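Ticket 124 – gripper letting go of glassware
Product: Lirnon two-jaw gripper, hand-held version
Opened by: Trudy Lockyer
Opened: 2019-04-11
Status: open, waiting on parts

Hi all, sorry to land another one on you so soon after the trigger cable business, but I think this needs looking at before anybody does more glassware with it. The gripper is dropping things. Well, it's dropping one sort of thing. Cloth is fine, cups are fine, the little cardboard boxes are fine, and then I pick up a glass and it slides down between the pads as if somebody had buttered them.

I had three drops in one morning. The first two landed on the tablecloth and rolled, no harm done. The third went over the side of the table and smashed, and I spent a good while on my hands and knees with a dustpan (I'm still finding bits in the rug). Nobody was cut, but I had bare feet at the time, which Noeline has already told me off for, so please don't feel you need to as well!

What I'd tried before opening this:

Wiped the pads with a damp cloth and let them dry. A bit better for a few goes, then just as bad.
Turned the grip force up one step in the Stolus settings page. No difference that I could feel.
Restarted it, obviously.
Swapped to the spare battery in case the motor was running weak. No difference.

The log says "grip OK" for every single drop, and that's the part that bothers me most. It closes, it feels something, it's happy, and then the glass goes and it carries on being happy.

Reply from Rangi Prendergast

Thanks Trudy. Glad your feet survived. Could you do me a slow one, so I can see how the pads meet the side of the glass? Close on it near the middle, don't lift, and leave everything else on the table as it is. Send me the log from the same go as well, please.

Trudy Lockyer

Done, log attached. I closed on the glass where it lay on its side, with the cup lying just past it. I held it there and kept it low over the cloth, because I've only got so many glasses left.
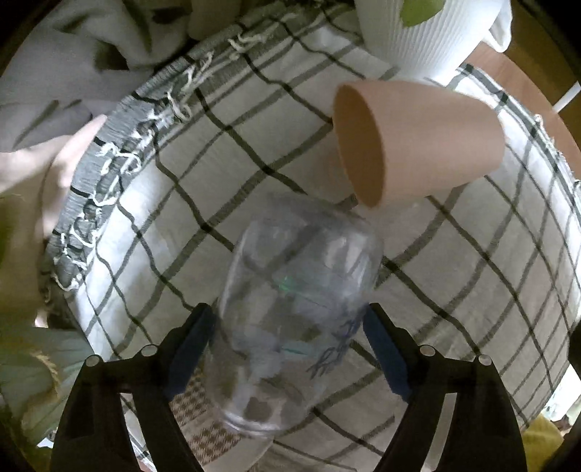 Does turning the grip force up stop a glass from slipping?

Only up to a point, and past that you risk cracking the glass. If the pads have gone shiny or have a film on them, extra squeeze does very little, so clean or change them first.

Rangi Prendergast

Right, I've been through the log and I think there are two things going on. The force reading jumps up when you close, then sags over the next few seconds while the jaws stay put. I'd expect that from tired pads. They've been on since March and they're due a change every 500 grips, and yours are well over.

The other thing is the "grip OK" message. It's checked once, at the moment of closing, and never again. So you're right, it has no idea the glass has gone. I've passed that to Valentina Retamal on the software side, and she's opened her own ticket for it.

For now, please:

No glass until the new pads are on. Plastic tumblers are fine.
Put the grip force back to where it was.
Shoes!

Trudy Lockyer

Force is back down and I'm wearing shoes. I also did 24 lifts with a plastic tumbler to keep myself busy, and it slipped on two of them, both towards the end. Does that fit with the pads warming up, or am I making things up?

Rangi Prendergast

Could be – I wouldn't rule it out. Jot down how long you'd been going each time and add it here. Lucie Perron is posting you two sets of pads, and the fitting sheet is in the bag. Snug on the screws, no tighter, or the backing bends and you'll be writing to me again.

Trudy Lockyer

Will do. Leaving this open until they arrive.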